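I drove up to Drokville in February for the winter rally, my first as a marshal instead of a spectator. A few people at the club asked how it went, so I'm putting it down before I forget the order of things.

The rally runs 148 miles of timed stages over two mornings, most of it on logging roads north of town. I had signed on for stage four, which starts at the Gristwood turnoff and finishes above the quarry. They gave me a junction post at the halfway point. The junction is a plain T where the cars come downhill and turn left onto a narrower road. There's a drop on the outside with a row of stumps along it, and the notes mark it as a caution.

Sign-on was at 5:30 in the morning in the school gym. You show your license, get a vest, a radio, a clipboard and a bag of tape, and somebody points you at a map on the wall. I had printed my own map at home and it was wrong. The stage had been shortened by a couple of miles at the top end after a washout in the fall, and my printout still had the old start. The junction numbers had all shifted. If you do this event next year, wait for the final map.

We had to be in place two hours before the first car. My partner on the post had done the same junction before and knew where to park so the truck wasn't in the escape road. We taped off the outside of the turn, put up the arrow boards, and did a radio check. Then we waited. The road was packed snow with ice under it on the inside line, and it got shinier as the sun came through the trees. Course cars went by, first the slow one with the lights, then the fast one, and then it was quiet for a while.

The first car on the road was the Trnka team's, running a new gearbox they had talked about a lot on their page. The driver braked early for our junction, took it wide and clean, and was gone. The second car did almost the same thing. The third came in much hotter, got the back end out past the tape, clipped one of the stumps and kept going with a piece of bumper dragging. I radioed it in. That was the most contact we had all day, and the car made it to service.

From a fixed post you don't get much sense of the rally as a whole. You see each car for maybe six seconds. You write down the number and the time, you listen to the radio, and you try to work out who is missing. One of the front-wheel-drive entries went off between us and the finish, and the cars behind it reported seeing the OK board, so we knew the crew was fine. It took until the end of the stage to get them pulled out. The sweep truck found them standing on the bank drinking coffee out of a thermos.

The Zuvurero crew won overall. I would have bet against them, because they lost time on the first stage with a puncture and spent the rest of the morning behind slower cars. They took the tire gamble at midday service, going to the narrower studs when most of the front runners stayed on what they had. By the afternoon pass the top layer of snow had been scraped off our road and there was gravel showing in the ruts. I expected the studs to get torn out. They had enough left to be quickest on stage four by a good margin, and they held the lead through the second day.

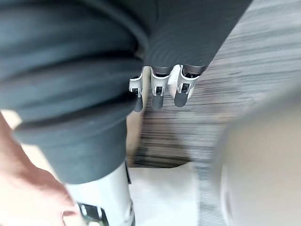 Standing still for six hours in the cold is harder than I had planned for. I had good boots and a decent jacket, and I was still stiff by the time the second pass started. My legs were fine. What got cold was my neck and my hands, the hands mostly from taking my gloves off to write times on the clipboard. For next year I want a heavy knit layer under the jacket, something dark gray and ribbed with thick folds to it like the one in the photo, and I'll buy it a size up so it doesn't bind when I lift the flag. I also want a pencil. Both of my pens quit before noon.

Food was handled well. A van came around between passes with soup and rolls. I had packed sandwiches that froze in the truck, so I was glad to see it. There is no phone signal anywhere on stage four, so if you need to call home, do it at the school before you leave.

My total driving for the weekend was 1,176 miles, including the trip up and back and the runs between the motel and the stages. Gas was the biggest expense. The motel in Drokville gave marshals a discount, and the club paid me back $100 toward fuel once I sent in the form. Keep your receipts, as they want the originals.

I've put my name down for next year and asked for the same junction. There's talk of running stage four in the other direction, uphill from the quarry, which would make our turn a right onto the wider road and move the cars away from the stumps. It would be slower and probably safer. I liked it downhill, but I'll take whatever post they give me. Sign-up for new marshals opens in the summer and the training is a one-day course, with the radio part in the afternoon.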